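Bench notes, June
Uvar picking kit, trial unit, week 2
Letalthorpe shop, back bay

9:10 am. Kit back up after the firmware push. Took two restarts, same as before. The Uvar startup screen says "ready" well before the arm will take a command, so wait for the second beep. Put that on the list for the vendor.

What we're deciding: keep the kit on the monthly plan, buy it outright, or send it back and go with the Clorkamau quote. Clorkamau is cheaper up front but no grasp planner included, we'd be writing our own. Berrada (reseller) wants an answer before the trial runs out and keeps calling the front desk about it. Please send those calls to the shop line.

Setup changes since last entry
- Gripper offset re-entered by hand. The import from the old config file flipped a sign, lost most of a morning to that.
- Speed capped at 50 percent for mixed bins. Don't raise it without writing it here.
- Hose routing: vendor manual shows it on the outside of the wrist, full stop, no mention of what happens on deep reaches. Check for rubbing at the end of each session.
- Camera calibration redone after the bins were moved. Calibration wizard is good, best part of the kit so far. Seven minutes start to finish.

10:30. Plain blocks first, as warm up. Fine. Planner likes anything with flat sides and picks quick. Nothing new to write.

11:15. Mixed objects, 145 attempts planned for the whole set. Log is on the shared drive, folder "uvar_mixed". Scoring same as last time: lifted and placed in second bin = pass, lifted and dropped = half, no lift = fail. Two people score seperately and compare at the end, no changing your sheet afterwards.

Things I noticed while running, not scored yet:
Soft items, planner picks a grasp point near the middle no matter what. Might be a setting. Can't find it in the manual, index is useless.
Dark things on top of other dark things, the preview draws one outline around both. Worst problem so far imo. If Berrada has a fix for this I'd lean toward keeping.
Abort button in the software is slow. Use the hardware stop.
Re-plan after a miss goes for the same spot again, there's a "retry jitter" value, left at default for now.

1:40 pm. Back from lunch, continued same set. Left side of the bin is the easy half, block and the spotted blue plush with plenty of bare floor between them and the rest. Right side is the real test: black shoe-like thing lying diagonal over the flat black one, white round item half behind it, blue mesh oval down front with the gripper over its right end.
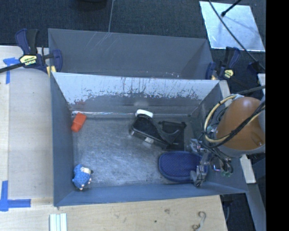 Open questions for Berrada
- Is the grasp planner license tied to the arm or to the computer? Quote says both in differnt places.
- Spare finger pads, price and lead time.
- Can we turn off the auto update? It should not be doing that in the middle of a set.
- Does the service plan cover a visit out here, or is it ship-back only?

To do
Print fresh score sheets.
Check the clamps on both sides before the next set and redo calibration if either bin has shifted.
Ask Clorkamau for a demo on dark items, same mix as ours, and get the raw log from them too, the highlight reel is no use.
Finish the mixed set, then fill in the comparison table.

4:50. Powered down, air off, log copied over. Retry jitter still at default, try it higher first thing.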